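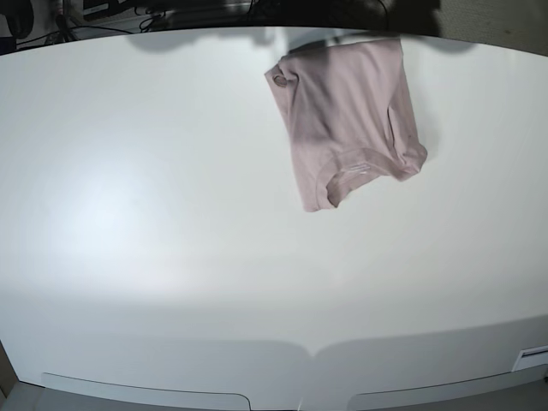 Margareta Enache
Member, Laundry & Garment Care

Folding T-shirts on a glossy tabletop: how do I stop the shirt from sliding and the collar from ending up off center?

I fold on a white gloss table because it is the only flat surface I have at the right height. Jersey T-shirts are the problem. Towels and pillowcases stay where I put them. With a T-shirt, the body moves when I pull the first sleeve across, and by the second fold the side seam has rolled over and the neckline points off to one side. The pink one in my picture is typical of where I end up. The bundle is more or less a rectangle, but it is wider at one end, and the creases run diagonally across the body.

Details, in case they matter:

Fabric is ordinary cotton jersey, some with a little elastane. Ribbed collars.
Shirts come out of the dryer fully dry and get folded the same evening.
Method: shirt face down, collar toward me, fold one side in, sleeve back, other side in, then in half and in half again.
Drawer is shallow. The finished fold has to be no wider than a sheet of letter paper.

I have tried a folding board from Yokoyama. It works, but it slides on the gloss too, and it takes up as much space as the shirts. I would like to do this by hand. I don't want to put anything permanent on the table.

Viewed 2,941 times

Emanuel Pascu
Contributor, 1,041 posts

You have two separate faults and they need separate fixes.

Fault one is friction. Jersey on a gloss finish has very little grip, so any sideways pull on the top layer also moves the bottom layer. Put a cloth under the work. A flat cotton bath towel with a low pile will do, or an old flannel sheet folded double. Avoid terry with long loops, which holds the shirt too well and stretches the hem when you try to straighten it. Roll the towel up when you are done and the table is as it was. I use a wool pressing mat, but that is overkill if you are not ironing.

Fault two is that the shirt is not square before the first fold. Diagonal creases come from tension between opposite corners. Usually one shoulder has been pulled and the hem on the other side has been left where it landed. Once you fold that in, you can't get it out by patting the top. You have to open the shirt and start over.

Sequence that works for me:

Lay the shirt face down. Take both shoulder seams, one in each hand, and give one short shake so the body drops straight.
Set the hem down first, then lower the shoulders. Air gets out toward the collar and the back lies flat.
Match the side seams. On cheap shirts the seams spiral around the body after washing. If yours do, ignore the seams and line up the underarm points.
Smooth from the center of the back outward with the flat of the hand. Do not smooth from one side to the other.
Find the middle of the collar. The neck label is normally sewn or printed at center back, so use it as your reference.
Place one forearm or a ruler along the fold line, halfway between collar and shoulder tip. Fold the side over it. Bring the sleeve back so that it lies inside the edge.
Repeat on the other side, measuring from the label. Do not measure from the first fold, or you will copy any error.
Fold the hem up to just short of the collar, then in half.

The taper you describe comes from fold lines that are not parallel. Check the width at the hem before you fold lengthwise. If it is wider than at the shoulders, fix it then.

Elastane blends spring back more. Press each fold with your palm for a moment before going on.

Lenuța Ghiță
Member

just roll them. no creases, no sliding, fits any drawer. I rolled everything for the last move and haven't gone back

Sânziana Bogdan
Contributor, Laundry & Garment Care

Agree with Emanuel on the towel. Two additions and one correction.

Addition: fold sooner. If the shirts sit in the basket until evening, the diagonal creases are partly set before you begin. Five minutes after the dryer stops is fine. If you can't manage that, hang them over a chair back by the hem. Shirts that are already creased can be misted lightly with water and smoothed by hand, but let them dry completely before they go in a drawer.

Addition: turn the shirt around. Collar toward you means you are reaching over the neck opening to fold the hem up, and your sleeve or wrist drags the collar. With the hem toward you, the last two folds go away from your body and the collar stays put.

Correction: halfway between collar and shoulder tip is too far in for a wide neckline. The fold will catch the ribbing and bend it, and the collar will stand up in the drawer. Leave a finger's width between the ribbing and the fold. If that makes the finished shirt wider than letter paper, fold in thirds lengthwise and store it on edge.

Rolling is fine for travel. In a shallow drawer the rolls loosen each time you take one out, and the hem edge curls.

For the grip problem, a sheet of non-slip drawer liner under the towel stops the towel from moving on the gloss. Try a corner first and don't leave it on the table for days, as some liners mark a shiny finish. The Drulix one I have is the open-mesh kind and lifts off cleanly from mine.

Margareta Enache

Towel plus hem toward me has fixed most of it. The collar is centered on everything except two old shirts with twisted seams, and for those I am using the underarm points. I had been measuring the second side from the first fold, so that explains the taper. I will get the liner as well, the towel still creeps a little toward the far edge.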